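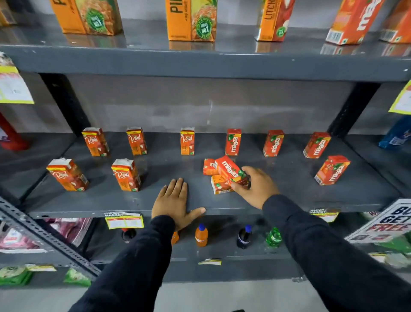
Why does a shop keep its juice cartons in order on the shelves?

Order helps people to find the drink they want, and it helps the staff to see what is running low.

A shop shelf looks simple, but a good deal of work goes into it. Cartons are taken away by customers all day long. Some are picked up, looked at and put back in a different place. Some fall over and knock down the ones beside them. By the afternoon a neat row can become a small heap, and a member of staff has to put it right.

What does it mean to "face" a shelf?

Shop workers use the word "facing" for a particular job. They turn each carton so that its name points towards the customer, and they bring cartons from the back of the shelf to the front. Cartons lying on their sides are stood up again. Small cartons of different drinks, such as Real and Maaza, may share one shelf. When each kind has its own part of the shelf, a customer can tell them apart at a glance.

Why are the big cartons on another shelf?

Small cartons and one-litre cartons are different heights, so they need different amounts of space. A shelf set for small cartons would be too low for tall ones. Many shops have shelves that can be moved up or down to suit what they hold.

Which carton goes at the front?

Every carton has a date printed on it, and the juice should be drunk before that date. When new stock comes in, it goes to the back. The older cartons move to the front so that they are sold first. This is called stock rotation - it means that less food is thrown away.

How many cartons does a shop hold?

The Graneo shop in Nalammont is one of the shops that helped us with this page. In January it had 1,522 drinks cartons in the building, and 445 of them were on the shelves. The rest were in the stockroom, packed in boxes. Straightening all the drinks shelves there takes nearly 20 minutes.

Why are juice cartons shaped like boxes?

Flat sides fit closely together, so very little space is wasted on a shelf or in a lorry. A flat bottom lets the carton stand up by itself. The carton is made mostly of card, with thin layers inside that keep the juice in and the air out.

What can children do to help?

If you take a carton from a shelf and change your mind, put it back where you found it, standing up, with its name facing you. If a carton is leaking, leave it alone and tell an adult who works in the shop.

Try it at home

Ask an adult for 6 cartons or packets from the cupboard. Look for the date on each one and place them in a line, with the earliest date at the front. Then turn them so that all the names face the same way.

Words to remember

Stock: the goods that a shop has to sell.
Stockroom: the room where goods wait before they go on the shelves.
Rotation: moving older goods forward and placing newer goods behind them.

Prestulari Learning Pages for Young Readers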